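Robot teaching by demonstration

Robot teaching by demonstration is a way of giving a robot a skill by having a person carry out the task through the robot's own body, or through a device that stands in for it, and recording what happens. The recordings are then used to produce a program or to train a control model. It is also called learning from demonstration, programming by demonstration, or imitation learning, although the last term is usually kept for the training step and not for the recording.

The method differs from conventional robot programming, in which an operator writes out positions, speeds and conditions line by line. Conventional programming works well when parts arrive in the same place and have the same shape each time. It works poorly with cloth, cable, food and other items that change shape when touched, and most of the recent growth in demonstration methods has come from work on such items.

Background

Early industrial robots were often programmed by a form of demonstration. A painter would take hold of a lightweight arm, spray a part, and have the motion played back by the machine. The robot stored a path and nothing else. If the part was hung crooked on the line, the robot sprayed the same path anyway.

Later systems stored individual points chosen with a handheld control box, known as a teach pendant. The operator moved the arm to a point, pressed a key, and moved on to the next. This is still the most common way of setting up a factory robot.

Newer systems record camera images along with the motion. A model trained on both can adjust its movement to what the cameras show, within limits set by the variety of the recordings. This shifted much of the effort away from writing code and toward running demonstration sessions.

Methods

Hand guiding, or kinesthetic teaching, means that the operator holds the arm and moves it directly. The joints are set to a compliant mode so that the arm gives way when pushed, while the controller cancels out the weight of the links. The operator feels contact forces through the arm, which helps with tasks such as inserting a plug or wiping a surface. The main drawback is that the operator's hands and sleeves appear in the camera images and will be absent when the robot works alone. Guiding two arms at once is also tiring and often needs a second person.

Leader and follower arms are a form of remote control. The operator moves a pair of small arms, and a pair of working arms copies their joint angles. The operator stays out of the work area. Many leader arms give no force feedback, so the operator has to judge contact by eye.

Handheld controllers, of the type used with virtual reality headsets, send the position of the operator's hands to the robot. Software converts this to joint motion. The equipment is cheap and easy to replace, but the arm may reach a joint limit that the operator cannot feel, and the hand and the gripper then drift apart until the operator lets go and grips the control again.

Handheld grippers are carried by the person with no robot present. A camera is fixed to the gripper, and the path is worked out afterward from the images. Sessions can be held in ordinary homes and shops. Some of the recorded motions turn out to be outside the reach or speed of the arm they are meant for and must be thrown out.

Handling of clothing

Clothing is a frequent subject of demonstration work. A garment can take on a very large number of shapes, hides parts of itself in its folds, and has no fixed point by which it can always be picked up. Operators learn to look for features that stay recognizable when the garment is bunched, such as a collar, a hem, a waistband or a gathered cuff.

Elastic openings are useful in this respect. The fabric is thicker there and stands up from the table, and the edge can be followed from one side to the other. They also cause trouble. A gripper that closes on too many layers will pull the whole garment along, and stretched elastic can slip out of the fingers when the arms move apart. 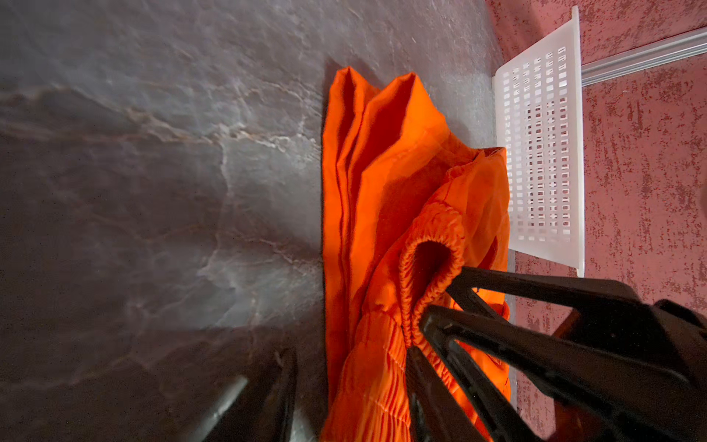

Equipment: grippers and cameras

Two-finger grippers are the usual choice for garment work. Long, angular fingers can press their tips into the fabric, as with the black pair resting at the gathered sections of the orange garment. A second hand is commonly used to hold or spread cloth while the first takes a new grip. Baskets with slotted sides are a common sight at such tables, and are awkward neighbors for a gripper, as a fingertip can catch in a slot.

A camera at the wrist shows the last few inches before contact, which an overhead camera often loses behind the arm. Its weakness is that the gripper itself covers part of the view, and that a garment held up close can fill the picture completely. For this reason most stations pair the wrist cameras with at least one fixed camera. Shiny tabletops and lightweight fabrics with a sheen can produce bright patches, and lighting is usually diffused to keep these down.

The camera mount must be stiff. A mount that shifts between sessions changes the relation between the image and the fingertips, and recordings made before and after the shift do not agree. Stations are normally checked against a printed target at the start of each shift.

Recording sessions

A single run through the task is called an episode. It begins with the arms in a set starting pose and ends when the task is complete or the operator gives up. Joint positions, gripper openings and camera images are stored with a common time stamp. Between episodes the table is reset, which for clothing means shaking the item out and dropping it again so that it does not always land the same way.

The number of episodes needed depends on the task and on how widely the starting conditions vary. The Metotow garment set, compiled at a workshop in Tanville, contains 3000 episodes, of which 1032 involve items with elastic cuffs or waistbands. Its handbook, edited by Carol Hulme, asks for a change of garment after every 120 episodes. It also sets a minimum of 200 episodes for each operator before that person's recordings are accepted into the main set, the earlier ones being stored separately as practice material.

Operators differ in style. One may pinch a cuff from above and another may slide a finger inside it. A model trained on a mix of the two can hesitate between them or attempt something in between. Some groups write down a fixed procedure for each garment type. Others leave the choice to the operator and depend on the training method to keep the strategies apart.

Quality and labeling

Episodes are reviewed before use. A reviewer marks dropped items, collisions, long pauses and lost image data. Failed attempts are not always discarded. An episode in which the operator misses a grasp and tries again shows the robot how to recover, and sets made up only of clean runs tend to produce robots that do badly after a first mistake.

Pauses need separate treatment. An operator who stops to think leaves a stretch in which the arms are still and the images do not change. If many such stretches are kept, the trained robot may stop at the same stage and remain there. They are commonly trimmed by software and checked by eye.

Didenko notation, used in some garment sets, divides an episode into reach, contact, close, lift and release. The boundary between contact and close is the hardest to mark with soft fabric, as the fingers may touch and shift the cloth several times first. Sets that use the notation often have this boundary marked by two reviewers.

Correction during operation

Demonstration can continue after training. The robot works on its own while an operator watches, and the operator takes over by remote control when it goes wrong. The corrections are recorded and added to the set. They are considered valuable because they cover the situations the robot gets itself into, which a person working from the start would seldom reach.

The handover must be smooth. With leader arms, the leaders have to be brought to the same pose as the followers before control passes, or the working arms will jump. The Flestlow handover procedure does this by driving the leaders slowly into position and requiring the operator to squeeze both handles before they become active.

Safety

Hand guiding places a person within reach of a powered arm, so speed and force are limited and an enabling switch is normally fitted. Releasing the switch stops the arm. Remote control removes the person from the work area but brings its own risks, among them delay on the link and poor depth judgment on a flat screen. Loose clothing, lanyards and long hair are kept clear of the arms in both cases.

See also

Bimanual manipulation
Compliant control
Deformable object handling
Teach pendant
Teleoperation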